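Notebook, Materials Reuse Section, Arnwood workshop
August - label adhesive removal, second series

Purpose. To determine whether the cold soak adopted after the Salinas series will release paper and film labels from household plastics without solvent. The hot wash remains the fallback method. The section has been asked to give a recommendation before the new intake opens at Warnau, and the present entry is intended to support it.

Stock solution. Washing soda in tap water, 4 percent by weight, mixed in the morning and left to clear. The previous batch had been made up with the coarse grade and did not dissolve fully; the sediment was found on the items afterward and had to be rinsed off twice. The fine grade is to be used from now on. Please do not top up an old batch.

Intake sorting was done at the white table before any soaking began. Items were separated by label type only. Color and resin were recorded on the sheet but were not used for sorting.
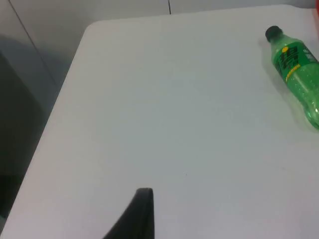 Sorting table, green soda bottle on its side.

Soak, first run. Start 9:15 a.m. Each bath was filled to 900 ml and covered. Paper labels with water-based glue lifted at the corners within the first hour and came away whole by noon. Film labels did not respond. A gray, stringy residue remained under the film at every edge that was peeled by hand, and it smeared when wiped. The same residue was noted in the Salinas series, where it was put down to age of stock. That explanation now seems doubtful, as the present items are recent.

Soak, second run. As above, with 500 ml per bath and the items turned at midday. The smaller volume made no difference that could be seen on the paper labels. Item 209 was withdrawn when its label tore; the remaining half was kept dry for comparison and is in the envelope at the back of this book.

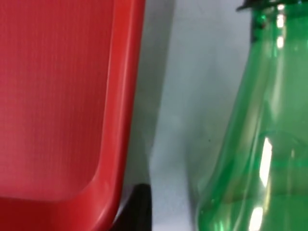 Residue is the harder question, and the section's scoring sheet does not handle it well. It asks for "clean" or "not clean" and gives no place for a thin film that can be felt but not seen. The placement of a label matters as well. On a broad flat face a scraper can be held level, whereas in a rounded inner corner such as the one on the red plastic it rides up and leaves a line of glue behind. A third category, "clean to the eye only," is proposed for the sheet.

Vegetable oil was tried on the film residue, applied with a cloth and left for roughly an hour. It softened the glue well,

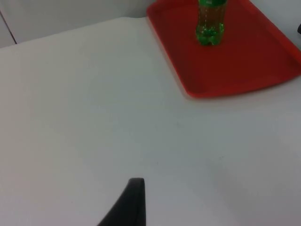
but it left a slick that then required detergent and a second rinse, and the water used was more than the cold soak had saved. The Grurska procedure allows oil for small jobs only - this section would agree.

Interim finding. Cold soak accepted for paper labels. Film labels to go to hot wash until further notice.

To do: order fine-grade soda; amend scoring sheet; repeat second run with lids weighted down; check whether the Warnau drains will accept the spent solution.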